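Farncombe linkage fault

The Farncombe linkage fault is the name given to a recurring failure in the robot grippers used at the Treloar picking hall in Callport. It caused the fingers of a gripper to stop short of fully closing while the controller went on reporting a good grip. The fault is named after the Farncombe bench, the test station where it was first pinned down, and it has become a favourite teaching case in gripper maintenance. For such a small mechanical slip it had a remarkably long reach!

Background

Treloar began as a parcel returns business and moved into mixed-item picking with arms supplied by Honness, a local builder of handling equipment. Each arm carried a gripper with linked fingers: several short arms, joined by pivots, turn the movement of one motor into the opening and closing of the fingertips. The design is a lovely bit of everyday geometry. It is compact, it is strong for its weight, and the fingers will wrap around an awkward object or pinch a flat one without any change of tool.

The price of all this cleverness is a large number of joints. Every pivot has a little play in it, and the play adds up along the chain. The Honness controller worked out the position of the fingertips from the position of the motor and had no separate sensor at the tips themselves. If a joint slackened, the motor still arrived where it was told to go, and the controller believed the fingers had arrived with it.

Discovery

The first signs were dropped items, mostly glossy boxes and bagged clothing, and they were put down to worn finger pads. New pads helped for a day or two and then the drops came back. The matter became a safety one on 26/11/2018, when a tin of floor polish slipped out at the top of a lift and landed on the walkway beside the cell. No one was hurt. The arms were stopped for the rest of the shift and the gripper was taken to the Farncombe bench.

The bench test was wonderfully simple. The gripper was closed on a steel block, the motor was held still, and the fingers were pushed by hand. They moved by over 10 millimetres at the tip. One pivot bolt had backed out by less than a full turn, and the bush behind it had worn oval. 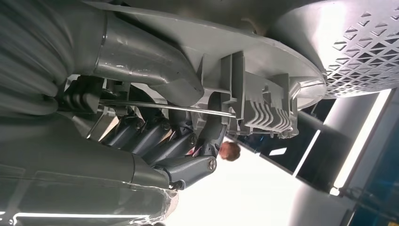
Gripper linkage seen from the wrist, with round bolt heads on the dark finger links and a thin metal rod passing above them.

Cause

Two things had to happen together. The pivot bolts were secured with a thread-locking compound, and a change to the cleaning routine in June had brought in a solvent wipe that softened it. At about the same time the arms were set to a faster cycle, which gave the linkage a sharper knock each time the fingers opened to their limit. Neither change caused trouble by itself in later trials. A gripper cleaned the new way but run at the old speed lasted the whole test, and so did one run fast and cleaned with a dry cloth.

With both changes in place, the earliest bolt to loosen did so after 338 hours of running. The slack was almost always found in the same joint, the one nearest the palm, where the side load is greatest.

Remedy

Honness replaced the plain pivot bolts with shouldered ones held by a mechanical lock, and the solvent wipe was withdrawn from use on the fingers. The opening stop was given a short slow-down zone, which took most of the sting out of the knock.

The most admired part of the fix is the check that was added to the software. Every 200 cycles the arm closes on a fixed post beside the cell and leans on it very gently from each side, while the force at the wrist is recorded. A healthy linkage pushes back straight away. A slack one gives a short dead patch first, and the cell will not restart until the gripper has been looked at. The check needs no extra sensor on the fingers.

Callport also moved its walkway further from the cell and fitted a mesh screen at lift height, a change that had been asked for before the fault was known.

Later use

The worn bush is still kept at the Farncombe bench and is handed round during training. Newcomers are invited to feel the slack in a faulty linkage with their own hands before they are shown the force plots. The same dead patch has since been used to spot wear in belt-driven wrists, although there the signal is fainter and depends a good deal on belt tension.

See also

Backlash
Grip force sensing
Thread-locking compounds
Walkway screening in robot cells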